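The Town That Went Back to the Tap

When the wells at the north end of Loldale were shut in September, the town of 3550 people had already been buying its drinking water by the case for most of two years. The tap water was legal. It also smelled of eggs, and it left orange rings in the sinks.

Kumudini Pathirana moved to Sarkent Road with her husband and two boys the spring before the trouble began. She kept water in the hall closet, under the beds and in the trunk of the car. "You plan your week around it," she said. "Soup takes a lot more water than you think."

The store on Main Street gave up half an aisle of pet food to make room. Hemant Semwal, the manager, said a full pallet could be gone by lunch on a hot day. He sold it close to cost and made his money on the ice.

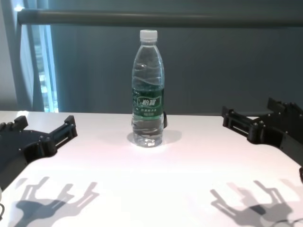
Money for a new line had been discussed for as long as anyone on the town council could remember. The old main was cast iron, laid in pieces by three different contractors, and the maps did not match the ground. Leonidas Tsolakis, who ran the water department with a crew of five, found one stretch by following the green grass in a dry summer.

His plan was to close the wells and buy from the district at Nikine, 40 miles of pipe away if you follow the highway. The council voted for it twice. The first vote was thrown out over a missing notice in the paper.

Household bills have gone up by around 46 percent. Pathirana says hers is still less than she was spending at the store. Some of her neighbors on fixed incomes disagree, and a group of them has asked for a lower rate for small homes. The council will take that up after the new year.

Semwal has moved the pet food back.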